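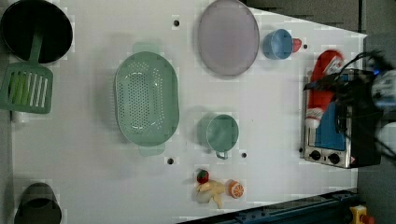 Toy kitchen pieces on a white tabletop.

July 11, 2023

Fourteen days of smoke in Laxdal last summer and what did we get. A review. Another one. The town has one road out – one – and everybody who sat on it that night with the kids and the dog in back knows what the problem is.

Unnur Thorlacius has been asking for the Gronus cutoff to be graded since before the fire. Old logging road, comes out by Brilton. Gate locked, 2 culverts gone. Fix those and you have a second way out. Council says wait for the report, due in December. Fire season will be over by then, obviously.

I like reports fine. But 1,000 people can't drive on one. And the alert that went out four hours late, thats not a mystery either, Oddur Nørgaard told the meeting in plain words that only one person had the login. Give it to four people. Do it this afternoon.

Koltgate got its sprinkler trailers after their fire, not after there study. Smaller town than ours, less money. Somebody over there just signed the thing.

So open the gate. Grade the road. Then write whatever you want about it.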